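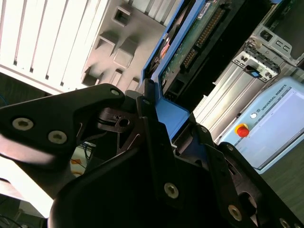
Canolberg build log, week whatever

Ok quick one, bus in a bit. Regionals are in September and we still don't have a name for the team that everybody likes, but we do have a task. Old desktop, side off, arm has to work inside it. Take parts out, put them in a tray, don't break anything. That's the Sturano challenge in one line. The rule book takes over 400 lines to say the same.

I'm on gripper approach angles. Sounds small. Is not small. The gripper is fine out in the open, but inside a case there's blue plastic and sheet metal everywhere and the fingers are chunky. You tilt it to miss the chassis, then you can't get square to the board with the gold pins. Tilt back, now you're leaning on the blue bracket. I spent all of Tuesdays slot... sorry, all of my last slot on one waypoint.

Stuff I want to remember:

Slow it down near the metal. Slower than you think.

Name the waypoints. "wp_new_new2" is not a name (that was me).

Cables. Tuck them or tape them befor you run anything. I keep skipping this.

Write the joint angles in the shared doc and not on your hand.

Scoring is out of 2000, and a run with no contact faults gets you 195 extra, so I'd take a slow clean run over a fast ugly one. Dimas disagrees. Loudly. He did the Jesbridge meet last year and says the judges there cared about time more than anything. Maybe. I've read the new sheet and I still think clean wins, we'll see when we do a full practice run.

Also the RAM. Memory slots have those latches and I have no idea yet how we do them with two fat fingers. Turunen (the other school, not the street) supposedly made a little hook tool. Are tools allowed?? Somebody please check section on end effectors, I've read it twice and it says two different things.

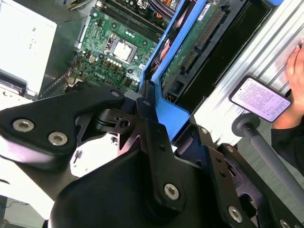

Erasto Muriithi
Gripper and motion, Canolberg robotics club

Posted Jul 11, 2026

Going back to the Dell board for a sec. The processor is in its socket frame and for now we leave it alone. It's worth the most points but the plan is easy parts first, get those repeatable, then be brave. The drive bracket is my vote for part number one. Big, bright blue, easy to find, has that wide tab at the end. Dimas wants the power supply. It's heavy and he knows it's heavy.

To do before next session: new finger pads, fix the tray position, back up the program (PLEASE). If you're in room 2218 before me grab the hex keys, the long ones. Ok bus.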